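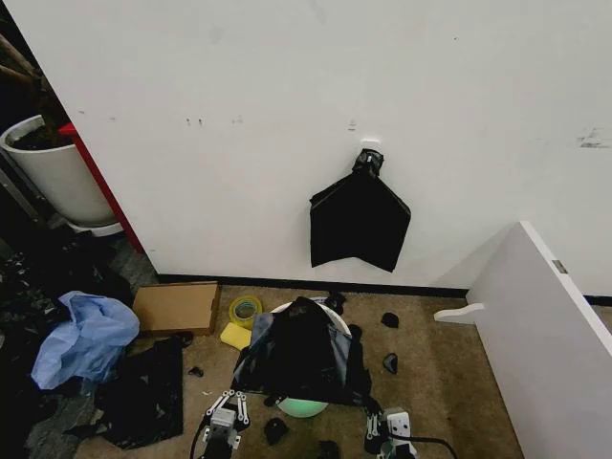 3.2 Collecting the cleanup demonstrations

Figure 4. Frame from a bin-liner episode, head camera view. One black bag hangs from the wall hook and another is draped over and inside the white bin. Dark scraps lie on the carpet.

The cleanup set was recorded at the Radeck site between February and the end of the summer. An operator drove both arms by teleoperation, and the head camera, joint positions and gripper openings were logged together. We aimed for 3000 episodes and kept 2412. Most of the rejected ones had dropped frames or a gap in the arm log. Failed grasps were kept as long as the operator recovered and finished the task.

Each episode has two parts. In the first, the operator fits a black plastic bag to the round bin. In the second, the scraps are picked up from the carpet and put in the bin. The parts are labeled separately, so a policy can be trained on either one alone. A median episode lasts 63 seconds, and bag handling takes up most of that time.

Thin plastic bags were the main source of trouble. A bag has no fixed shape, and its glossy surface changes in the image whenever it moves. Before each episode the assistant reset the bin and the scraps by hand, following a layout sheet drawn by the Zeketitz scheduler. Other items, such as the cardboard box, the tape roll and the sponge in Figure 4, were left on the floor as distractors and moved between sessions. Operators were told to leave them alone.

We used 5 operators. Tadhg Flanagan trained the other four and reviewed their first sessions – his own episodes are marked in the release and left out of the test split. Labels were added in Seradance after recording, one pass per episode, with a second pass where the boundary between the two parts was unclear. The Obi baseline in Section 4 uses the same labels without changes.

Last updated: October 1, 2022

Contact the authors | Copyright held by the authors | Back to top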